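Brurnby Record Listening Circle
Minutes of the meeting held 2024-05-23

Present: 29 members, which the chair put down to the new biscuits.

1. Minutes of the last meeting
Agreed, after the word "tuneless" was changed to "challenging" in the item on the accordion evening.

2. Album of the month
The circle heard both sides of Harbour Lights for Beginners by Grorker, played at a volume reached by negotiation. Side one was liked. Side two has a drum solo, and several members took the chance to see to the urn. The chair felt the singer had plainly grown up on sea shanties and bad news. The average score was 47 out of a hundred, our highest since October.
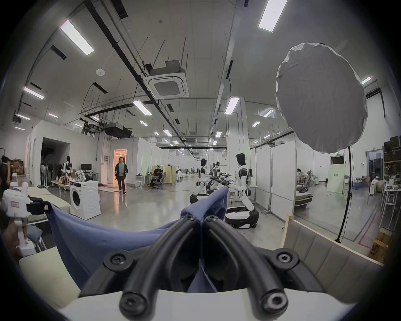
The secretary replied that an average was no way to treat a record which half the room had loved and the other half had talked through, and asked that the scores be read out in full next time. The chair said they would be, if anyone could read them. A motion to give up scoring altogether fell for want of a seconder, though it got a sympathetic murmur.

3. Library
The catalogue now stands at 2917 records. Two boxes left to us have been sorted and are mostly brass bands. Members are reminded that "filed under B" means the artist and not "brown sleeve". The live Jirkus double album is still out on loan, as it has been for two years, and the borrower is believed to be in the room. 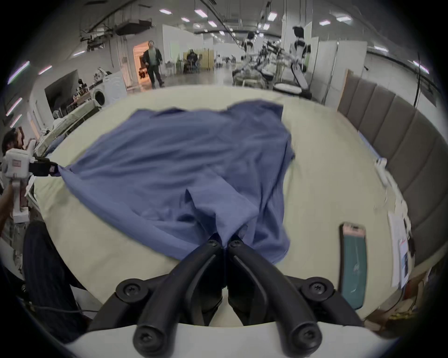

Overdue fines will stay at 40 pence a week. It was pointed out that the Jirkus fine now comes to rather more than the album did.

4. Turntable
The new belt has been fitted and everything plays at the right speed. A few members said they had preferred the Bright EP slow. They were invited to hear it again after the meeting and did not stay.
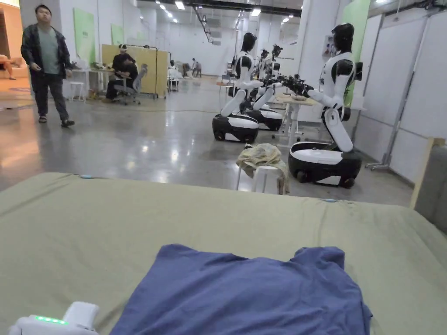
5. Next album
Three were put forward. Bright's second album won on a show of hands, the Christmas compilation having been ruled out of season for the third time running.

6. Any other business
Could whoever took home the wrong sleeve for the string quartets please look inside it. The meeting closed during the encore.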